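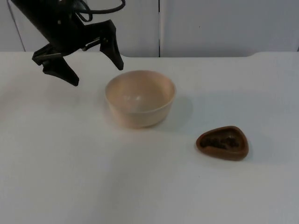

Figure 4. Bowl and white tabletop

Section 4: Cooking Dried Beans

Read Section 2 (Lid and Valve) before using the Stundon cooker for beans. Beans foam as they boil, and the fill limits are lower than for soup or rice.

Before you start

The inner pot has two lines on the inside wall. The upper line is for soups and stews. The lower line, marked with a dot, is for beans, split peas and lentils. Beans and water together must stay under the lower line. Go by the level in the pot, even if a recipe gives a larger amount.

Sort the dry beans on a tray and take out stones, stems and shriveled beans. Rinse in a colander under cold water until the water runs clear.

Soaking

1. Put the rinsed beans in a large bowl and cover with cold water. Leave plenty of room, as they swell.
2. Soak overnight in the refrigerator.
3. Drain, throw out the soaking water and rinse again.

If you have no time to soak overnight, bring the beans to a boil on the stove, turn off the heat, cover and leave for an hour. Drain and rinse as above. Do not quick-soak in the cooker with the lid locked.

Note: Lentils and split peas do not need soaking.

Cooking

1. Set the inner pot in the base and turn it slightly left and right until it sits flat on the heating plate. Wipe the outside of the pot dry first.
2. Add the drained beans and enough fresh water to cover them by two finger widths. Check the lower line.
3. Add 3 teaspoons of oil. This keeps the foam down. Onion, garlic and bay leaf can go in now. Leave out tomatoes, vinegar and lemon juice until the beans are tender, or the skins will stay tough.
4. Close the lid and turn it clockwise until the handle clicks.
5. Turn the valve to CLOSED.
6. Press BEANS, then set the time from the table inside the back cover. Press START. The display shows a moving bar while the pot heats up and begins to count down once it reaches pressure.
7. When the cooker beeps, leave the valve alone and let the pressure drop by itself. The red pin falls when the lid is safe to open.
8. Open the lid away from your face and test several beans from the middle of the pot. If they are still hard, lock the lid and cook a few minutes longer.

CAUTION: Do not use quick release with beans. Starchy foam can spray out of the valve and block it.

CAUTION: Red kidney beans must be fully boiled before eating. Do not cook them on the SLOW setting from raw.

High altitude: If you live above some 3,000 feet, use the next longer time in the table. Older beans may also need it.

Keeping warm

The cooker switches to KEEP WARM at the end of the cycle and holds the food at 177 degrees F. Stir once in a while and add a splash of hot water if the beans start to dry out. Press CANCEL to switch it off. For storage, move the beans to shallow containers and refrigerate them promptly -- do not let them cool in the pot with the lid on.

Salt

Salt to taste after cooking and leave the beans to stand in the liquid for a while before serving. The recipe for stewed white beans on the Fluvitz card in the box uses salted broth, so taste that one before adding more.

Cleaning after beans

1. Unplug the base and let it cool.
2. Lift out the sealing ring and wash it by hand. Check the groove for loose skins.
3. Pull the small metal cap off the underside of the valve, rinse it and press it back on.
4. Soak the pot in warm soapy water if starch has dried on the sides. Do not use steel wool.

Replace the sealing ring after 100 uses, or sooner if it is cracked or steam leaks from the edge of the lid. Order part 177 for the standard pot.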